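Nulton Galleries Help Desk
Ticket 671
Subject: Captions gone and photos out of order after moving my castle album
Status: Solved
Product: Nulton web galleries, Standard plan

Opened by customer, 9:15 a.m.

Hello, and thank you in advance to whoever picks this one up. I have been keeping my travel albums with you for a good many years and have hardly ever had to write in, so I hope you'll bear with me if I use the wrong words for things.

Last night I moved my album "Jitberg Castle and Gardens" out of the Unsorted folder and into a new folder called Historic Houses. The album has 67 photos in it. The move went through with the little green bar, but when I opened the album again the captions were missing from a good part of it, and the pictures were no longer in the order I'd put them in. I had them going the way you walk the place - gatehouse first, then the courtyard, the long hall, the chapel, and out to the gardens at the end. Now the gardens come first and the chapel is mixed in with the gatehouse. The paragraph on the history of the castle is still at the top, I'm glad to say, as it took me most of a winter to write.

I've signed out and back in, and I tried it on my husband's laptop too. Same thing on both.

Reply from Nulton Support, 10:40 a.m.

Good morning, and what a lovely thing to have kept going all these years! You used all the right words, so please don't worry about that.

I had a look at the album from our side and I'm happy to tell you the captions have not been deleted. I can see all of them in the stored copy. The new folder has its own settings, and any album moved into it picks those up. Historic Houses is set to sort by date modified and to show captions from the photo file only. The captions you typed on the site are a separate kind, and they're hidden under that setting.

Could you try these steps when you have a moment?

1. Open the Historic Houses folder and choose Folder Settings.
2. Under Captions, pick "Site captions first."
3. Under Sort, pick "Custom order."
4. Untick "Apply to all albums inside," then save.
5. Open the castle album and refresh the page.

Please leave the album where it is for now. Moving it back would write a new set of dates and make the order harder to recover.

Reply from customer, 1:20 p.m.

Well, you're a marvel. The captions are back, every one of them, even the long one about the tapestry. The order is nearly right too, but the last 15 photos (the gardens, and the walk down to the Lodhi gate) are still at the front.
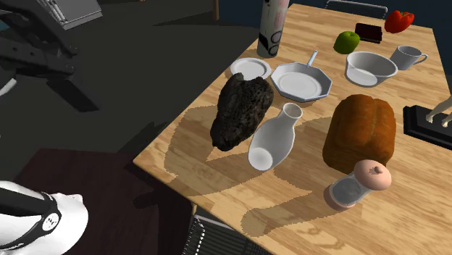

I did step 4 the way you said, and checked it twice. One thing I should have mentioned - those garden photos were added later than the rest, through the Zarlow uploader, after we went back in December. Would that make a difference?

Reply from Nulton Support, 2:05 p.m.

It would indeed, and thank you for remembering it. Photos sent through that uploader come in without a position number, so custom order puts them ahead of everything else. I've given yours numbers following on from the chapel, and I left your 52 walking-order photos alone. Would you refresh once more and let me know?

Reply from customer, 2:30 p.m.

Gatehouse to gardens, just as it should be. Thank you so much for your patience. I have the abbey album to move next, and I'll check the folder settings before I touch it.

Ticket closed by customer.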